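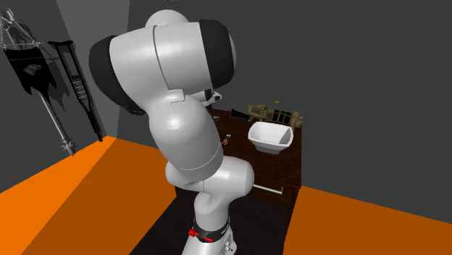
Computer rendering: a white robot arm in front of a dark brown wooden desk

Hikura is a small walled town on the north bank of the Hartono River, upstream of the port of Deltidville. It has a population of 2370. The town is known for its stepped streets, its covered market and a group of stone granaries that stand along the old river wall. Most visitors come on day trips from Deltidville, although several family-run guesthouses now operate inside the walls.

Name

The origin of the name is disputed. Local tradition connects it with an old word for a landing place, and early boat records spell it Hikora or Ikura. The present spelling became standard when the railroad station opened on the south bank.

Geography

The town sits on a low sandstone ridge where the Hartono bends sharply to the east. The ridge is steep on the river side and slopes gently toward the fields to the north. A narrow valley separates it from the hill village of Vinommont, which shares Hikura's water supply and its secondary school. Summers are warm and dry. The river usually rises in October, and the lowest lane, Ferry Row, is closed to cars when the water reaches the second step of the landing.

History

Hikura began as a place where grain boats waited for high water before crossing the shallows below the bend. Merchants built storehouses on the ridge to keep their stock away from floods, and a settlement grew between the storehouses and the landing. The wall came later. It was raised in two stages, first along the river and then around the northern side, and the join between the two kinds of stonework is easy to find beside the Vinommont Gate.

The town lost much of its trade when the railroad reached the south bank. Grain went directly to Deltidville by train, the boats stopped calling, and many of the larger houses were divided into apartments or left empty. The lack of money had one lasting effect — very little was torn down or rebuilt, and the street plan inside the walls has hardly changed.

Architecture

Houses in the old town are built of local sandstone and share side walls with their neighbors. Most have a storeroom at street level, living rooms above it and a flat roof once used for drying grain. Doorways are low, with a carved lintel that often shows a boat, a sheaf or a measuring scoop. The stairway from the landing to the market has 156 steps and is broken by 3 landings, each with a stone bench and a water trough.

The granaries are the largest buildings in the town. Their floors are raised on short pillars, and narrow slits under the eaves let air pass over the grain. One of them houses the town museum, and another is used for concerts in the summer. The others are closed to the public, but their outside walls can be seen from the river path. 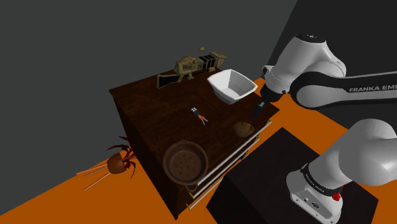
Can visitors walk the whole length of the town wall?

Only the river side is open. The northern section can be viewed from the lane below it, but the walkway on top is narrow and has no railing.

Conservation

The first survey of the old town was carried out by the architect Sugeng Chong, who measured the granaries and drew the house fronts on both sides of the stairway. Chong's report recommended that repairs use lime mortar instead of cement, which had trapped moisture in the walls and caused the sandstone to flake. The recommendation was written into the town's building rules. Owners inside the walls must also keep the original door and window openings, though they are free to change the rooms behind them.

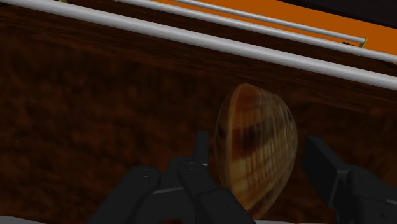
The rules have been criticized by some residents, mainly over the cost of stone and the wait for permits. Parking is another common complaint. Cars are not allowed above Ferry Row, and goods are carried up the stairway by hand or brought around to the Vinommont Gate in small electric carts.

Economy and culture

Farming remains the main source of work in the surrounding district, with wheat, beans and apricots the chief crops. Inside the walls, most jobs are in shops, guesthouses and building repair. The covered market opens every morning at 6 and closes by noon.

A boat festival is held at the landing when the river first rises. Households hang lamps from their roofs, and a flat-bottomed boat loaded with grain is pulled upstream from the railroad bridge to the town — a distance of almost 2 miles. The grain is then carried up the stairway and shared out in the market.

Transportation

Trains on the Deltidville line stop at Hikura Station on the south bank. A footbridge connects the station with Ferry Row. Buses to Vinommont leave from outside the northern gate.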